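Finonthorpe Standards Watch
February 6, 2020

1/ The conduct panel of Finonthorpe Borough Council has opened an inquiry into the deputy leader's dealings with Diekmann, a supplier to the council's depot. The deputy leader denies any wrongdoing.

2/ The inquiry concerns 14 messages sent to Diekmann in August, while bids for the depot contract were still open. Two rival bidders, Korneo and Driltura, have asked to see them.

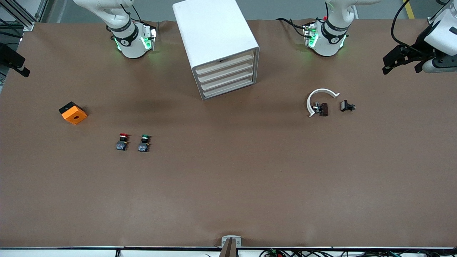
3/ The panel will also examine a payment of £3,000 for travel. It was not entered in the register of interests within the time allowed. The deputy leader's office describes this as a clerical error – the entry has now been made.

4/ Three members of the ruling group have called for the deputy leader to step aside until the panel reports. The group's leadership has declined to comment.

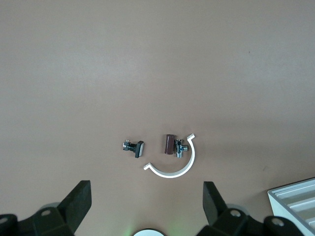 The panel has no power to remove a councillor from office. It may recommend censure or the loss of committee seats, and the full council must then vote.

5/ A petition for the hearings to be held in public has 70 signatures. We shall post the panel's decision on that request when it is published.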